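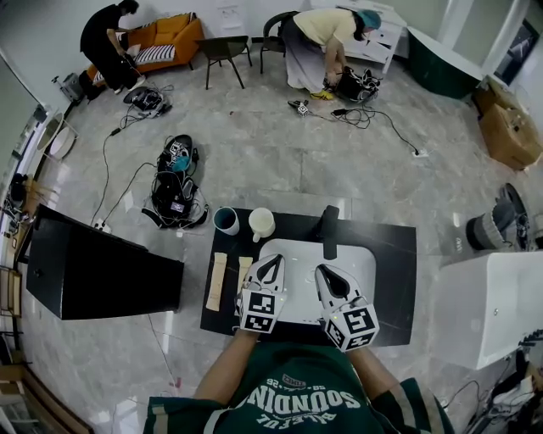

Figure 1. The table during a clearing session, with the white tray in the middle and the cup and mug at the back.

Clearing a Small Table: Where Things End Up and Why

Project report, Household Studies module
Nuala Rafferty and Lorcan Carroll
Supervisor: Burgi Egger
June 2026

1. Background

Our project looked at how people set out and clear a small table in a shared room. We chose it after reading the notes left by last year's group, who had worked on kitchen drawers and found that most of the delay came from people not knowing where an item belonged. We wanted to see if the same was true of a surface that everyone uses and where nothing has a fixed place.

The work was done in the common room at Clemow, the student residence in Vilbridge. The room has a marble-tiled floor, a sofa and some chairs, and people leave bags and cables on the floor when they come in. We did not try to tidy the room itself. Only the table counted.

2. Items used

We kept the set of items small so that each session could be finished quickly.

Tray: white, placed in the middle of the table. Anything to be carried away goes on it.
Cup: dark teal outside, white inside.
Mug: white, with a handle.
Blocks: two, beige and sponge-like. One is taller and narrow and can be stood on end.
Holder: black and upright, kept behind the tray.

The table is black and rectangular. This turned out to matter more than we had planned for, as we explain in section 4. The cup and mug start side by side near the back edge. In Figure 1 one block is upright and the other lies flat near the left edge of the table.

3. Method

We ran 62 sessions with 26 people, all residents of Clemow or students from the Dustitdale site. Each person sat at the front long side of the table and was asked to clear it onto the tray in whatever order they liked. They were told that the holder should stay where it was. No time limit was given.

One of us sat on the sofa and wrote down the order in which items were moved. The other noted anything that had to be moved twice. After the session we asked 3 questions: what did you move first, what was awkward, and what would you change about the layout. Answers were written down in short form and read back to the person.

Tonantzin Bañuelos helped us to draw up the record sheet. Our first version had a separate box for each hand, which we could not fill in fast enough, so she suggested a single column with L, R or B (both).

4. What we found

Most people moved the blocks first. The usual reason given was that they were nearest and could not be broken. The cup and mug were left to the end in most sessions, and several people said they did not like reaching over the tray to get to them.

The holder was the item most often complained about. It stands close behind the tray and hides a little of the rear rim from the person sitting down. People who put the mug down towards the back of the tray often had to shift it forward again. Nantana Chareonsuk, who took part in an early session, suggested moving the holder to one side. We kept it in place so that the results could be compared, but we agree with her.

The dark table top made the white tray and white mug easy to find. The teal cup was harder to pick out with the lamps off, and two people left it until they were reminded. We had not thought about colour when we chose the items.

Standing the tall block on end saved space on the tray but it fell over if anything touched it. People who laid both blocks flat had fewer items to move twice.

5. Problems

The common room was in use throughout, with other people sorting out their things behind the table, and this meant that some sessions were interrupted. We marked these on the sheet and kept them in, apart from one where the record was not finished.

We also changed the wording of the second question after the first week. "What was difficult" made people say that nothing was, while "awkward" got longer answers. The early replies are therefore thinner than the later ones.

6. Further work

The Ó Flaithearta fund has agreed to let us keep what is left of our small grant until August. We would like to repeat the sessions with the holder moved to the left of the tray, and with a pale cloth over the table. Lorcan will keep the record sheets, and copies can be requested from Burgi Egger.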